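Parc fermé (motorsport)

Parc fermé, French for "closed park", is a secured area at a racing circuit where cars are held under the control of the officials. The term also covers the rules that limit what teams may do to a car between the start of qualifying and the start of the race.

Origin

Early road races ran over more than one day, and cars were locked away overnight so that repairs could only be made on the clock. The practice passed to rallying and later to circuit racing, where it was first used mainly for checks after the finish.

Permitted work

The list of allowed jobs differs between series. Most rulebooks let a team add fuel, change wheels and tires, bleed the brakes, charge batteries and adjust the front wing. Springs, dampers and ride height are normally fixed. A damaged part may be replaced with one of the same design if the technical delegate agrees in writing. Work outside the list usually means a start from the pit lane.

Seals and covers

Cars are covered overnight and fitted with numbered seals. In the Arnumov Touring Cup, each car carries 13 seals, two of them on the gearbox. A broken seal must be reported before the car is moved.

Notable cases

At the October round of the cup, car 443, entered by Simau and driven by Serena Bianchini, was moved to the back of the grid after a rear damper was changed without consent. Team manager Leonardo Palumbo argued that the part was leaking – a point the stewards accepted – but the request had been made by radio only. Chief steward Siiri Jõgi ruled that a written form was required.
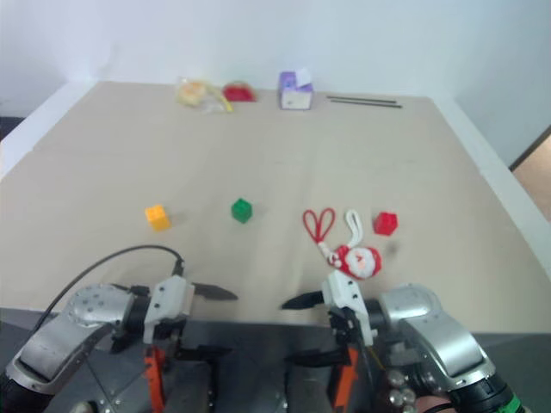 The D'Amico team lost an appeal on similar grounds the next season, and the form was then moved to an electronic system supplied by Nuton.

After the race

Finishing cars return directly to the closed area. Drivers are weighed before they drink or remove equipment, and team staff may not touch the cars until the stewards release them. Fuel samples are taken during this period.

See also

Scrutineering
Pit lane start
Ballast (motorsport)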